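08/06/2022

Plekum opens its first furniture showroom in Banstead

Well, we've done it! After 2 years of selling tables and chairs from a website and a very chilly unit, I'm delighted to say that Plekum now has a proper front door. Our showroom opens in Banstead this month, and I'd love you to come and sit on everything.

I'm Laurinda Falcão, and I started Plekum with Duarte Carvalho when we couldn't find a dining table that would fit our own awkward kitchens. Duarte draws, I sell, and we both argue over legs (the table sort). We picked up the keys in January and have been painting walls ever since – I never want to see another tin of primer.

The showroom covers 1,810 square feet and it's laid out as rooms, so you can walk round a table with the chairs pulled out and see whether you'd bang your hip on the corner. Bring your measurements if you have them. Bring a cushion or a bit of curtain too, as colours look very different once you get them next to each other.
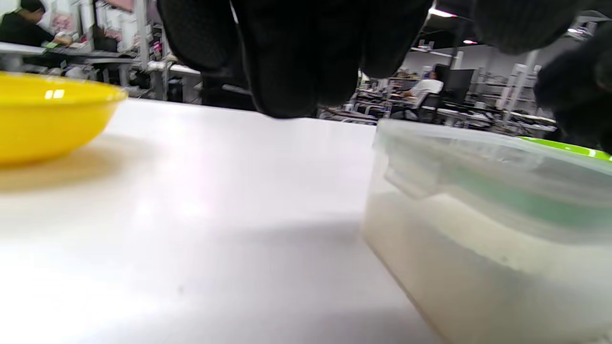 Meet the Moreira range

We're launching a new dining range on the same day, and it's called Moreira. There are 3 table sizes, starting with a little one for a flat or a breakfast corner and going up to one that will cope with the whole family at Christmas. All of them extend, and the spare leaf is stored under the top, so you won't be digging it out from behind the hoover.

Marisol Robles chose the fabrics for the matching chairs and bench. "I wanted covers you can take off and wash, because I've got children and I know what happens to gravy," she told me when I asked her for something to put in this release. Quite right too!

Help with your room

Raíssa Marinho will be running our free planning chats in the showroom. Tell her the size of the room, where the door opens and how many people you usually feed, and she'll sketch out a few layouts for you to take home. You don't have to buy a thing.

Delivery and old furniture

Ternex will be handling our deliveries. They'll carry your table in, put it together and take the packaging away, and they can collect your old one if you ask when you order.

Press contact

Vasiliki Giannakopoulos looks after press visits, product photos and samples for Plekum. Please ask for her at the Banstead showroom.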